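4.2 Evidence intake at rural detachments

Intake practice was compared at two detachments, Pomstead and Hedau, over the 400 property reports filed before July. Civilian clerks at Pomstead entered items directly in the Prutix register – officers at Hedau did so at end of shift. Kumarasinghe and Barbieri attribute the longer delays at Hedau to this difference.
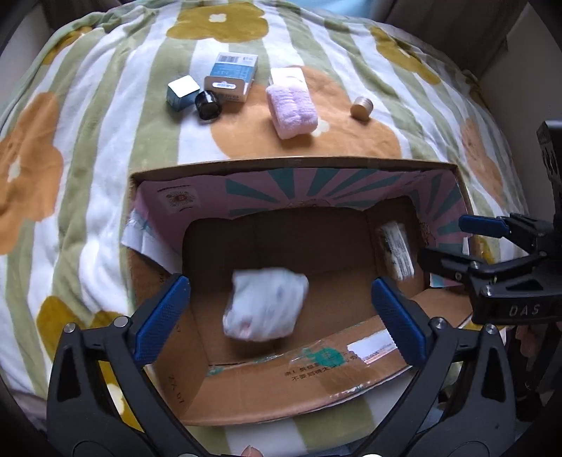 Figure 3. Small household items before itemization.

Item descriptions were the weakest field in both registers. Entries such as "box, small" cannot separate a medicine carton with a printed barcode from the small square box in Figure 3. Barcodes were recorded only at Pomstead.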